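Section 2. Planning and Budgeting for Hand-Held Gripper Units

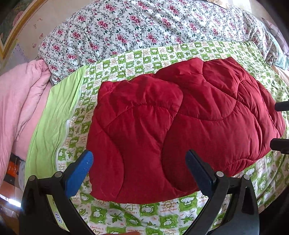
The Cevari planning worksheet must be completed before any purchase request is sent to Hlongwane Supply. It applies to all sites that intend to collect handling tasks in bedrooms and other furnished rooms. The worksheet asks first for the type of goods to be handled, as this decides the finger pads, the spare parts and the hours to be paid for. Bedding should be entered as its own line. A thick quilted comforter folded into a bundle on top of a patterned blanket presents the pads with a rounded, padded edge, and sites that budget for it at the rate used for boxes or bottles will run short of operator time.

2.1 Preparing the request

1. List the rooms to be used and the goods in each. Enter soft goods and rigid goods on separate lines.

2. Enter the number of hand-held units required. A site with one operator per shift should request 2 units, so that work can continue while one is being serviced.

3. Enter the price per unit from the current Hlongwane price sheet. The figure of 1254 dollars covers the gripper, the finger assembly and one set of pads. It does not cover the carrying case or the charger.

4. Add replacement pads at 17 dollars per set. Pads used mainly on fabric are to be entered on the soft goods line.

5. Enter operator hours. For a first order, allow about 156 hours per site, including training.

6. Add shipping and, where it applies, import duty. Sites served from the Curport warehouse should leave the duty line blank.

7. Sign the worksheet and forward it to Widad Matar, Equipment Planning.

Note: Requests received after the July review are held for the next budget period. Late requests for pads and screws — but not for complete units — may be charged to the site's maintenance account.

Caution: Do not order pads from another supplier to reduce cost. Pads of a different thickness change the closing distance of the fingers, and recordings made with them cannot be combined with earlier work.

2.2 Costs often left out

Laundry and replacement of bedding are site costs. They are not refunded under the equipment budget, even where the goods were bought for the project.

Storage must be planned for each unit. The unit should be stored in its case with the fingers open and nothing resting against the pads.

Sites moving from the Wamer unit should budget for one additional training day. Wamer cases and chargers do not fit the present model and may not be counted as stock on hand.

2.3 Approval

Zoia Levchenko approves all requests for more than one site. A request for a single site is approved by Equipment Planning and returned with an order number. Quote this number on all invoices.

Prices in this section were last checked on November 30, 2021.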